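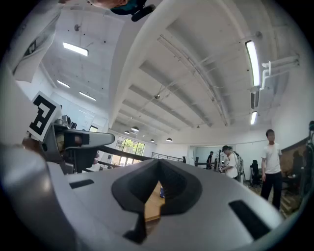

Lighting at the long table, part two

7 Dec 2025

The first post on this room covered the table itself, mostly the top and how it takes oil. Several people wrote in asking about the light instead, so I spent part of October with a meter and a notebook and have now written it up.

The ceiling is white and so is the beam that crosses it. To one side of the beam the joists are exposed and read as a set of parallel ribs. They return a fair amount of light to the room, but they also break it up. A flat ceiling gives one soft bounce. Ribs give a bounce with a direction to it, and on a glossy object you can see the banding if you tilt it. On a matte object it makes no difference.

The fixtures were put in at different times and by different people. There are long and short fluorescents toward the wall with the pipes and the air conditioner, a rectangular light and two light strips on the opposite side, and small pendants along the far end. The pendants add very little at table height. I left them off for one full set of readings and the number in the middle of the table did not move.

With everything else on, the middle of the table reads some 800 lux after dark. That is enough for soldering, hand lettering or sorting small hardware. It falls away toward the ends, and the falloff is steeper on the side with the strips. Daylight is harder to write down. The windows run along the far wall and there is green foliage directly outside, so what comes in is filtered and tinted green while the leaves are out. I stopped trying to get a single figure for it and now do all color work in the evening.

Color is the real problem. The fluorescents and the strips do not match. A small blue part on the table looks like one blue from the pipe side and a duller one from the other, and if you are sorting parts by color that costs you time. I tried two replacement tubes, a Zitero and a Zolen, both sold as neutral white. The Zitero was closer to the strips. The Zolen was brighter but ran slightly pink on the wood, and I took it back out the same evening. I have no instrument for color rendering, so treat this as one person's eyes and a gray card.

Glare is the other thing. Sitting with your back to the windows you get the long tube in your upper field of view, and any smooth white surface on the table picks it up as a streak. Moving the chair 28 inches toward the beam takes the tube out of view. A diffuser would be the proper fix. Kinsella makes a clip-on one, but it is cut for a deeper housing than mine and I have not found a shorter clip.

The air conditioner deserves a paragraph in a post about light only for this reason: it blows across the nearest pendants, and in cooling mode they swing. The movement is small, but the shadows at the far end move with it. I turn the louvers down when working at that end. The railing by the windows throws its own shadow late in the day, and that one I just work around.

Current settings, for my own reference as much as anything:

Fluorescents: on, Zitero in the long fixture.
Strips: on for assembly, off for color sorting.
Pendants: off.
Task lamp: Nanura clamp model, level 3, clamped at the left end and aimed across the grain.

Across the grain matters more than I expected. Along the grain, the low light picks out every ridge in the wood and small screws disappear among them. Across it, the top goes fairly even and a dropped washer shows up by its shadow.

Still open: the diffuser clips, and whether the strips can be swapped without opening up the ceiling on that side. I have not found where their driver is mounted. If it is behind the rectangular light, I can get to it from the stepladder.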